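Tivuveo cell, two-arm station, Vurnport
Pre-session inspection, takeaway packing task
Friday, April 1, 2022

1. Emergency stop, both arms – OK. Pressed it, both stopped dead, reset fine.

2. Cables on both arms – OK. Went along the purple ones by hand, no nicks. I'd still like a spare from Tuominen before July!

3. Front rail – needs a wipe. There are crumbs on the black strip again, so please brush it down before you home anything.

4. Props on the table – OK. Bag open and standing up, cups and straws out, carrier within reach.
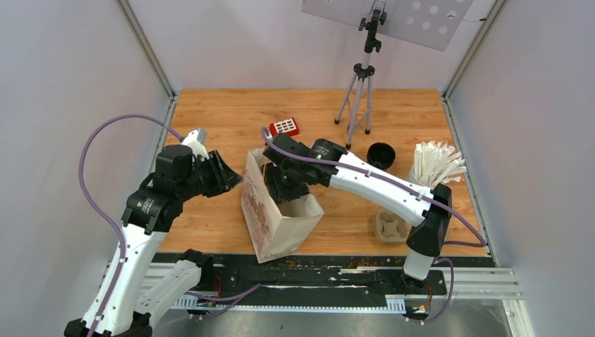

Item 4: right arm in the bag, left gripper open.

5. Recording – OK. Ran 13 test episodes and they all saved with both arms' joint data. That brings the Sirnent set to 3,263, and 471 of those still want labels (I know, I know, I'm getting there).

6. Gripper fingers – OK, a few light scuffs. Lids are thin, so I keep the closing force at 30 per cent and go in from the sides.

7. Wrist view – OK. Sharp enough to read the lettering on a lid, and that's all I ask of it.

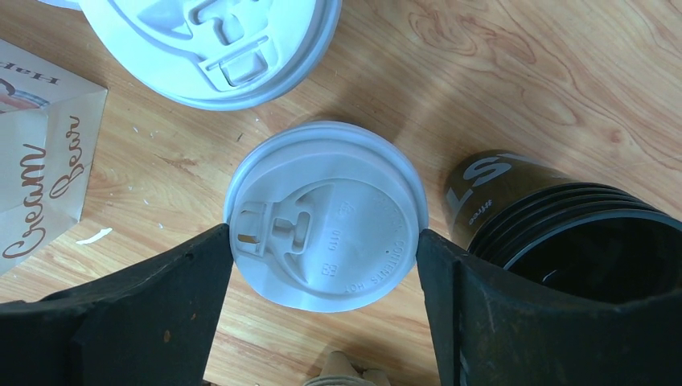 Do we keep an episode if the lid gets dropped?
Keep it, but tag it as a failed grasp before you start the next one – the training run filters on that tag.

8. Floor and walkway – OK. Moved my own bag, sorry.

Fit to run once item 3 is done.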